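9/21/25 – table tidying, hand-held grippers

Question for the week: could a machine clear a table of small household clutter into one tray yet? We're still collecting by hand, so what follows is about the chore and what a policy would have to learn from it.

Took the pink tray and the usual mix of small plastic things on the embroidered cloth. Jouko Vuorinen wanted the cloth left in after the August sessions, when everything was done on bare board and the Skamumau model fell apart on anything patterned. Fair point. Creases and cut-outs are what people have at home.

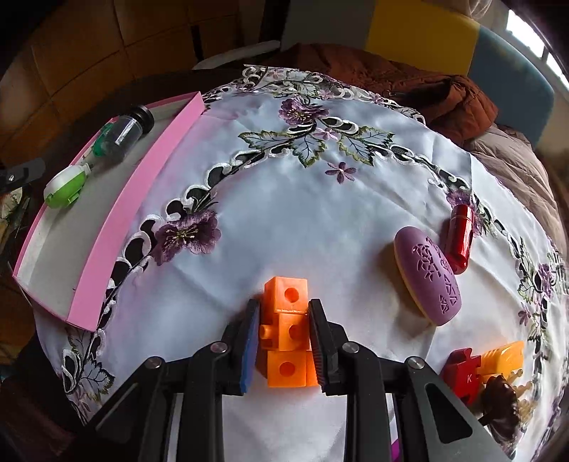
Jaws on the orange linking cubes, tray to the left.

The cubes are the piece I worry about. Pinch the stack in the middle and the ends want to turn, and a peg sticking out changes where the pad can sit. A person adjusts without thinking. Grinance has 367 episodes logged now and 205 of them are usable for training. Most of the rejects are bad starts or a hand wandering through the view – dull stuff, easy to fix.

Placing is the other half. The tray is shallow, which helps, but a long piece laid at an angle uses up room fast. Impi Peltonen thinks we should score placement separately from pickup. I agree and will add a column.
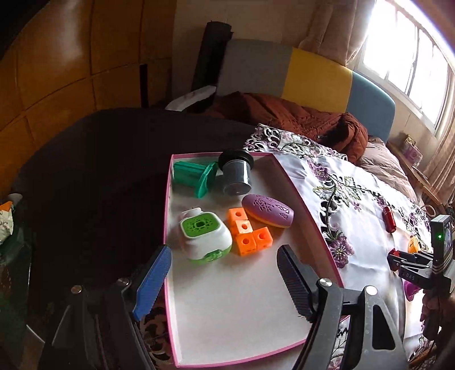
Is a machine ready to do this chore alone?
Not in a home. With a fixed tray and a short list of known objects it's worth trying, provided someone stands by to reset it.

To do: label the usable set, ask Pitkänen for 2 spare pads, rerun Faso with the cloth turned the other way.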